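4.2 Talking to people about shift changes

I should say a bit about how the interviews came about, as my supervisor keeps telling me I skip over it. I started at the Drellow packing plant outside Bandatham in February, when the new rota had already been up on the canteen wall for a fortnight and most people had made up their minds about it (they hated it, mostly). My plan was to talk to staff on both lines. In the end I spoke to 48 people, and 8 of them were kind enough to see me a second time after the union ballot.

The rota itself is easy to explain. Under the old one you knew your shifts four weeks ahead. Under the new one you got a text the evening before, and if you turned it down twice you dropped to the bottom of the list. Zyanya Arellano, the shop steward on the night line, called it "being on a lead", and I heard that same phrase from three other people who swore they hadn't got it from her! Managers had a different word for it, flexibility, and I'll come back to that in section 5. 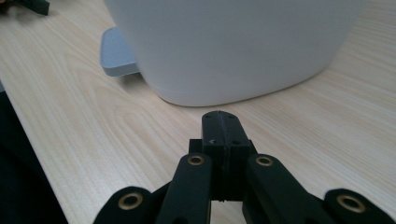

Figure 3. Tabletop with a gripper, a white rounded object and a light grey pad.

Pay came up far less than I'd expected. What people wanted to talk about was notice: childcare, the last bus to Lorley, a mother who needed taking to the clinic. I had gone in with a long list of questions on hourly rates and I'd dropped most of them by the second week. I also changed where I did the talking. The canteen was too noisy and too close to the supervisors' office, so I moved to ordinary tables elsewhere, pale wood like the one in Figure 3, and people opened up a good deal more. I can't prove it was the move that did it, but the notes from those later talks are nearly twice as long.

Hermenegildo Bañuelos was the person who made me rethink the ballot. I'd been treating it as a simple yes or no on the rota, and he told me quite patiently that for him it was a vote on whether the steward would still have a job by summer. Of those who voted, 58 per cent backed action. The site has 500 staff, though, and plenty of agency workers weren't allowed to vote at all, so I wouldn't lean on that figure too hard. Bošković (the agency that supplies the night line) didn't answer my letters, and I've had to piece its side together from contracts that workers showed me. Those contracts are the subject of the next section.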